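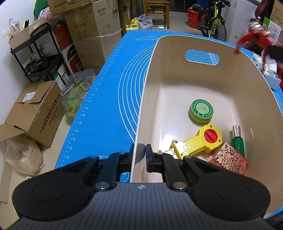

The toy library of Iltard opens at two in the afternoon, but Bernardo Gouveia is there since the morning. He makes coffee in the back kitchen, answers the telephone and looks for a missing puzzle piece while he speaks with me. We met on 18 May 2019, in the former shoe shop on Carretero Street where he lends toys to families of the town.

"People think that I like toys very much," he says. "I like them, yes. But what I like more is lending. As a boy I was all the time in the public library, and I asked my mother why we can take home a book and we can't take home a train."

He grew up in Bavier, in an apartment with four children and little space. His father drove a delivery van and his mother sewed curtains. Toys came at Christmas and had to last. When he became a father himself, he had the opposite problem. His daughter received so many presents that she stopped opening them.

"She was three years old and she was tired of presents. I found this very sad. I put half of them in the basement, and after one month I changed them with the other half. She was so happy! For her they were new."

From this came the idea. In February of the next year he offered the basement toys to the neighbors, with a school notebook where each family wrote what it took. The notebook is still in his drawer. The catalog is now in a computer and has 499 entries, and he is a little annoyed that it isn't one more.
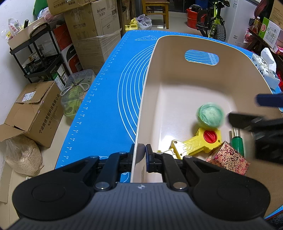 The question of money

A family pays a small fee for the year and may keep each toy for four weeks. There are no fines. Gouveia tried them in the first year and stopped quickly.

"The parents who were late became ashamed, and then they didn't come at all. So I lost the toy and also the family. Now I telephone and I ask if the child is still playing with it. If yes, keep it, unless another child is waiting."

The rent is the heavy part. The town gave him a grant of 2000 euros for shelves and lamps, but it couldn't be used for rent. To pay the rest he sells secondhand children's books and repairs bicycles in the evening, a trade he learned at the Dirkow workshop when he was young.

I ask him what is borrowed the most. He doesn't need to think. Marble runs, he says, and after them everything with wheels. Board games go out mainly when it rains. Dolls are borrowed less than he expected, and he believes that children want to own a doll, not to give it back. 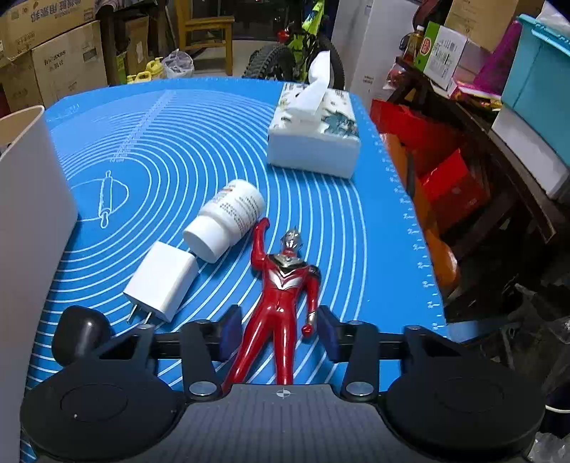 When a child doesn't want to return it

It happens every week. Some children cry at the counter, and the parents look at the floor. Gouveia has a rule for it: the child may choose the next toy first, and only then gives back the old one.

"With the two things in the hands, they decide alone. I only wait."

Once a boy brought back a wooden crane with a letter for the next child, explaining that the rope must be turned slowly. Gouveia keeps the letter in the box with the crane, and other children have added their own lines to it.

He would like to open also on Saturday mornings, if he finds a second person for the counter. My coffee is cold by now, and the first mother is already at the door with a stroller and a large bag.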